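Set visit: Bitari
18 September 2023

The Bitari crew let a small press group onto the Whiteley stages for a day. The film is a courtroom drama about a banned stage play, and it has already drawn complaints from people who have seen only the poster.

Director Sumaiya Akanda met us at the gate and took the first questions standing up. "We sent the script to everyone who asked for it," she said. "Two groups asked. The rest wrote to the papers."

Stage 2

The courtroom fills most of this stage. Mervyn Sugden plays the judge and has 64 pages of dialogue, many of them in one long hearing. We watched the same exchange several times while the sound crew dealt with a hum in the lights.

Shirley Dobson, who plays the playwright, sat with us at lunch – soup and rolls, very good. She said she would not be giving interviews on the protests until the film is out.

Workshops

Roy Horrocks showed us the prop stores and the paint shop. The public gallery seats 137 extras, and every bench was built on site. We were given 30 minutes there and used all of them.
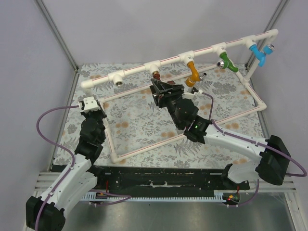 Release

Producer Carol Bramwell said the film is planned for May. No distributor has been named.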